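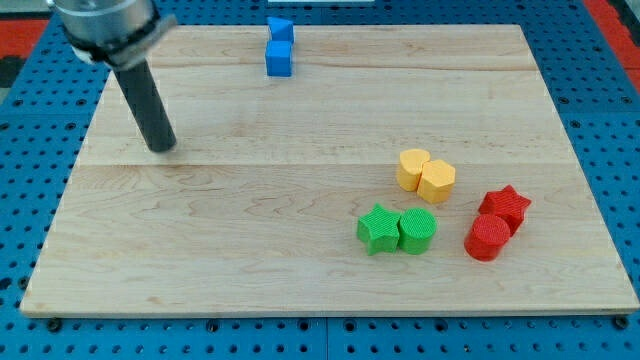 Skondcombe has closed its crowdfunding campaign for Pemska, a two-player tile game, and opened a replacement with a changed component list and a lower base pledge. The original campaign offered a folding cardboard board at the standard tier and a wooden one as an add-on. Backers objected to the split, mostly on the grounds that the rules depend on tiles sliding in straight lines and that a fold across the playing area would interfere with movement. The replacement drops the folding board. Every tier now includes a flat wooden board made from glued planks, the construction in which a large light-colored slab is built up from narrower pieces and the seams run across the surface. Skondcombe says it will orient the planks so that the seams are parallel to the starting rows, and that joints will be sanded flush before the grid is printed.

The change has consequences for shipping. A board that does not fold needs a larger carton, and the box has been redesigned with the tiles stored in a tray below the board instead of beside it. Packed weight goes up. To offset the cost, the publisher has removed the cloth bag, the printed score pad and the metal first-player marker from the standard tier. The score pad will be available as a free download. The bag and marker remain in the deluxe tier, which is limited to 182 copies.

Nilmini Munasinghe, who designed the game, posted a rules update on the same page. Three points differ from the version shown in the first campaign. A tile that reaches the edge of the board now stops there; previously it was removed from play. A player may no longer pass while holding a tile that can be moved legally. The endgame is triggered when either player has 2 tiles left in hand, where the earlier draft required an empty hand. Munasinghe wrote that the edge rule produced too many short games in testing, and that the pass rule allowed a player with a small lead to stall.

The rulebook has also been re-edited. Diagrams of legal and illegal slides now appear next to the rules they refer to, and the glossary has been moved to the back cover. A draft can be downloaded from the campaign page without a pledge. Comments on the draft are open until the campaign ends.

Solo play has not been added, although it was one of the more frequent requests in the comments on the first campaign. Skondcombe says a solo mode designed by Bermúdez is in testing and will be released as a separate card deck if it is finished in time for manufacturing. It is not listed as a stretch goal, and no funds from the current campaign are assigned to it. The publisher has also declined to add a four-player variant, citing the size of the grid.

The new campaign has two stretch goals. The first adds a set of 25 alternate starting layouts, printed on cards and sorted by difficulty. The second replaces the single-color tile backs with a two-color print. Both unlock by number of backers, and the second is set at 3000. The first campaign listed nine goals, several of which covered cosmetic upgrades that are now either standard or withdrawn.

Pledges do not carry over. Backers of the first campaign were not charged and must pledge again if they still want a copy. Those who return with the same account will be offered the deluxe tier one day before it opens to others. Shipping will be charged after the campaign, once final carton dimensions are confirmed.

Manufacturing will be handled by Jarnus, which also produced the review copies. Skondcombe expects to approve the final print files in January. Reviewers who received the earlier prototype will be sent the revised rules and a replacement reference card, but not a new board.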